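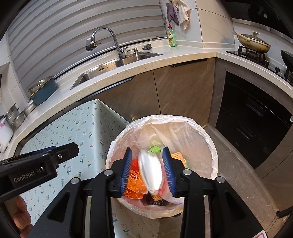

By Flakbridge
Columnist and reluctant household manager

I have a confession to make about snack wrappers. For most of my life I put them in with the recycling, because they were shiny and crinkly and had little symbols on the back, and I figured somebody at the other end would sort it out. They don't get sorted out. My town stopped taking anything of the kind years ago and I went on rinsing them (rinsing them!) and feeling pretty good about myself.

So this is a column about guilt, and about who ought to be carrying it.

My town went over to the new collection rules last December. We got a booklet. It has 50 pages, and I have read it more closely than I read the papers when I bought my house. There are five categories of household waste now, and a yogurt cup can belong to three of them depending on the lid. I keep the booklet on top of the fridge and my family has learned to dread the sound of me taking it down.

I'm not against sorting. I want to say that early, before the letters come in. I grew up with a grandmother who washed out bread bags and hung them on the line with the socks, and I still can't throw away a good jar. But she had maybe four kinds of packaging to deal with in a week, and she knew what every one of them was made of. I stand in my kitchen holding something that feels like paper, tears like plastic and has foil on the inside, and I'm supposed to have an opinion on it.

What bugs me is where all this work has landed. A company decides to glue three materials together so that a cookie will stay crisp until the next presidential election, and then it's my job, at nine at night, to figure out what that means for the planet. The company has a whole floor of people who know exactly what's in that wrapper. I have a booklet.

A cousin of mine lives over in Zostov, where they've gone the other way. One bag for whatever can't be recycled, one bin for whatever can, and the stores have to take back the weird stuff. She says she hasn't thought about a yogurt lid in ages. I was so jealous I had to change the subject.

Now, people will tell me that the sorting makes us aware, and that aware people buy better. Maybe! I did quit buying the individually wrapped cheese. But I also know I buy kitchen sponges in a plastic sleeve, because that's how the store sells them, and when they get gross they go in the trash like everybody's do. I feel bad for a second and then I go make dinner. I don't think my feeling bad has saved one fish.

Here's what I'd like instead. Put the sorting rule on the front of the package, in big plain letters, and if the company can't say in five words where the thing goes, charge them for it. I'd bet the cookie people would find a simpler wrapper pretty fast – and I'd gladly eat a slightly softer cookie.

Until then I'll keep the booklet on the fridge. I looked up the lid from this morning's yogurt, by the way, and it's on page 31, under "other."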